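Section 2. First load

Povari toy drying cabinet, set-up guide, revised June 2024

1. Shelf brackets in first, then shelves. Lip faces the door. Push til you hear a click on both sides.

2. Drip tray under the bottom shelf. Flat side down.

3. Plug straight into the wall. No extension cords, no power strips.

4. Run it empty once on Low, door closed. Slight smell on the first run is normal. Smoke is not — unplug and call your dealer.

5. Shake toys out over the sink before loading. Hollow pieces hold water, so studs down on the shelf, open side up.
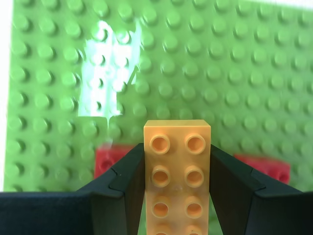

Photo: Beatriz Cordeiro

CAUTION: Plastic goes on Low only. High is for cloth and mop heads. Bricks, dolls, bath toys, anything with a battery door — Low or leave it out. Take batteries out first either way.

6. Small parts in the mesh bag. Fill it halfway, no more. Tie the cord, don't knot it.

7. Flat pieces (baseplates, puzzle trays, game boards) stand on edge in the side rack. Leave a gap between them. Take off whatever's still attached.

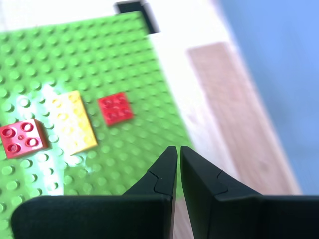

Baseplate with red and yellow bricks on it.

8. Close door, turn dial to 2, press Start. Green light = running. Blinking = door not shut, push the bottom corner.

9. When it beeps, leave the door shut for 10 minutes. Shelves are hot, the top one espescially.

NOTE: Still damp inside? Turn pieces over and run again. Don't go up to High to save time.

10. Cool toys go out on a clean table. Check for cracks before they go back in the bin.

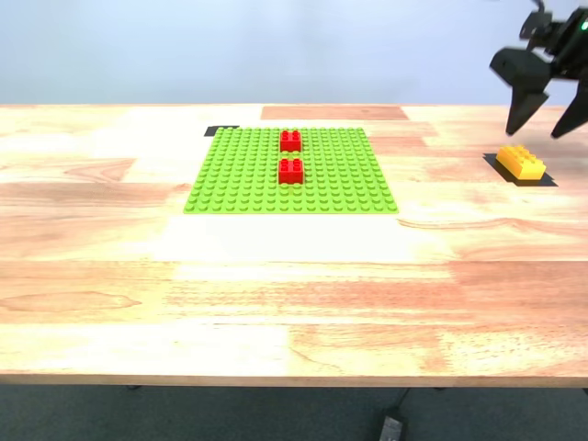

Lint filter

Behind the grille, left side. Pull the tab, tap it out, rinse, let it dry fully. Every week if you do cloth toys, otherwise monthly. Cabinet will not start without it. Spare filters come from Waltemari, ask for the short one. The long one fits the older Grendutar cabinet and will jam in this.

Moving the cabinet: unplug, tray out, shelves out. Two people. Keep it upright.

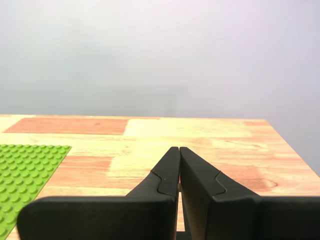 Botond Borbély wrote in to say the filter tab snapped on his after a December of daily loads, and that pulling it straight out instead of down would have saved it. Straight out, then. Next printing will have that in the filter steps.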